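Pomavow Shell Swap: your questions, answered

Hi, I'm Sânziana, and I run the Pomavow swap out of my spare room (and, increasingly, my hallway). I get a lot of the same emails, so I've put my answers in one place.

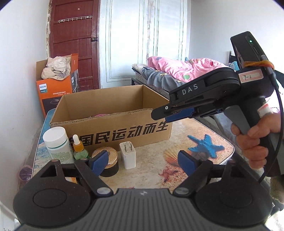

Most of you write to me before you've ever mailed a shell to anybody, so I'll start with the beginner stuff and get fussier as we go.

How do I join?

Send me your name, your mailing address and a short list of what you have to trade. I'll add you to the list and you'll get the next round by email. It's free. You pay your own postage and that's it!

Do I need to know the names of my shells?

Nope! I joined my first swap with a bag of beach finds and labels like "pointy" and "pink one." Write down where you picked each one up, though. I can usually work out a name later, but I can't work out the beach.

How many shells go in a parcel?

The limit is 14 per parcel, and 2 parcels per person in each round. I used to have no limit, and then Rimantas Ķēniņš sent me a crate. Lovely shells, but I was sorting them well into July.

Can I send shells with something still living in them?

Please, please don't. Check every shell before you leave the beach, and if anyone's home, put it back where you found it. Hermit crabs count. Also look up the rules for your beach, as some parks don't let you take anything, empty or not.

How do I get rid of the smell?

Soak them in plain water for a few days and change the water every morning. If that doesn't do it, I bury them in a pot of garden soil and leave them alone for a month or so. I stay away from bleach on anything with color in it (I ruined a beautiful cowrie that way and I'm still sore about it).

How should I pack them?

Wrap each one by itself in tissue, then fill every gap so nothing rattles. Tiny ones do well in a pill bottle with cotton. Tape the box on all the seams, and put your label inside as well as outside.

My parcel showed up broken. What now?

Email me a photo and tell me who sent it. I keep a drawer of spares for this, and I'll mail you something close.

Do you have a list of everything that's been swapped?

I do! It's up to 2158 entries, and 1170 of those have a proper location written down. I'm working on the rest, slowly, with Skeltden playing in the background and a lot of tea.

Can my kids take part?

Yes, under your name and address. Mark the parcel "junior" and I'll match it with another one.

Last updated 24/09/2019. If your question isn't on the page, write to me and I'll add it.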